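Search posts and people
2 min read

Jarosław Sowa
Small drawers, cream trays, one red can. A thread for everybody who keeps saying "I'll sort the table later"
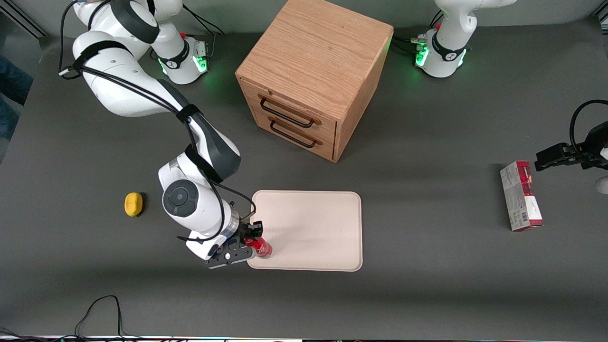

Drorton, January

So I've been on a one-table tidy kick all month and I'm having way too much fun with it! One tray, one little cabinet, everything else goes somewhere else.

The tray is my favorite part. Flat, light beige, rounded corners, a bit of a raised border – cans go on it, crumbs stay on it (mostly), and I can carry the whole lot to the sink in one trip.

Now the cabinet. Light oak color, two drawers, black bar handles. Top drawer is tea bags and rubber bands. Bottom drawer is batteries, tape and a Stavari manual I have never opened and will probably keep forever.

I used to have 5 trays going at once. FIVE. My sister Ola took three of them home to Truvamden and I haven't missed a single one.

Someone asked about the dark gray tabletop. Yes, it shows dust. I wipe it at night with a damp cloth and then a dry one, takes me less time than the kettle.

Still haven't decided where the yellow thing on the left lives. On the tray? In a drawer? I keep going back and forth – votes welcome.

Tomorrow I'm doing the shelf by the door, the one with 26 jars on it. Send coffee!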